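Home News Business Community What's On Contact

Jaltomel to close Rester paper shop and move orders to Diltard

Last updated: March, 4.15pm

Stationery firm Jaltomel is to close its shop in Rester at the end of the month and serve the town from its larger branch in Diltard.

The company said takings at the Rester shop had fallen over the past two years, while online orders had grown. The lease runs out this spring and will not be renewed.

Six staff work at the shop. Three have been offered jobs in Diltard and the others will be given redundancy terms, the firm said. Talks with them are still going on.

Customers with orders already placed can collect them from Rester until closing day. Anything left after that will be sent on to Diltard and kept there for 100 days. Gift cards will still be accepted at the other branch and on the website.

The Rester shop has sold paper, card and art supplies from the same building on the market square for many years. Schools in the area buy much of their coloured paper there, and the firm said school accounts would carry on with free delivery.

The building's owner, Løken, said it had received two enquiries about the unit, one of them from a café. Any change of use would need planning permission.

A closing sale starts next week, with money off sheet paper, envelopes and paints. Shop fittings will be sold separately.

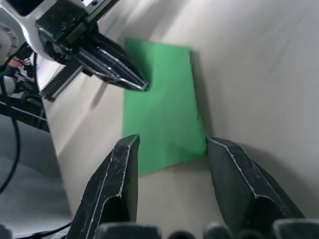
Bus times to Diltard

The number 6 bus runs from Rester market square to Diltard and takes about 20 minutes. The Diltard branch opens at 9am and has its own car park at the rear.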